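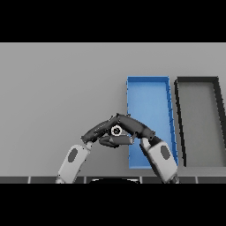
*Simulated table, overhead view: both grippers at the midpoint, blue tray and gray tray to the right.*

**Visit report: Hesitel simulation lab, Tarkelach site**
August 2021

I spent the morning of the Tarkelach open day in the Hesitel group's room on the second floor. The group works on two-arm manipulation policies trained and scored in simulation. The demonstrations ran on a wall monitor, with the policy server in the next room. Visitors could ask for an episode to be replayed at reduced speed, and most of the session was spent that way.

### Method

The group's question is where a learned policy loses time when a task involves both arms. Their answer is a scoring scheme they call Hirkano. Each episode is cut into segments at changes of gripper state and contact, and the segments are scored separately. A conventional success rate is still reported next to it.

The policy takes camera images and joint positions as input and outputs joint targets for both arms in short chunks. It was trained by imitation on 869 teleoperated episodes, all collected in the simulator. Three training seeds were run for each setting. The physics step, camera placement and table layout are held fixed across the set; object pose and object type are randomized at reset.

Two baselines were shown. The first trains one network per arm with no shared state. The second is the joint network without segment weighting in the loss. Both use the same episodes as the main policy.

### Tasks on the table

The layout is plain. Two open trays, one blue and one gray with a dark rim, sit on the right side of a light gray table, and the arms come in from the near side. Small objects are presented on the table surface. An object starting on the left raises the matter of which arm picks it up and whether it has to change hands before it gets to a tray. 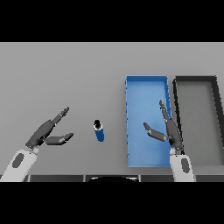
*Blue bottle on the table near the left gripper. Both grippers open, trays empty.*

The bottle is a useful test object for the approach segment. It is narrow and upright, and a small lateral error in the finger path can tip it. According to the group, approach errors were hidden in their earlier reports, as a tipped bottle that was later recovered still counted as a success. Under Hirkano the approach is scored low and the recovery is scored on its own.

### Result

The main finding as presented: the joint network and the separate networks are close on approach and on release, and differ mostly in segments where both arms work within reach of each other. Segment weighting helps there and costs a little in free motion. The plots had seed spread drawn in, and the bands overlapped for two of the object types. The group did not claim a difference for those.

### Open points

- Transfer to hardware has not been tested. A cell is planned with Ackroyd, who will supply the fixtures.
- Contact thresholds for cutting segments are set by hand. A sensitivity check was described but not shown.
- Gripper friction is a single constant for all objects.
- Segment labels depend on simulator contact data. A camera-only version would be needed for a physical table.

A handout with the loss definition and the reset ranges was available at the door. I have placed a copy in the shared folder with my notes on the threshold settings.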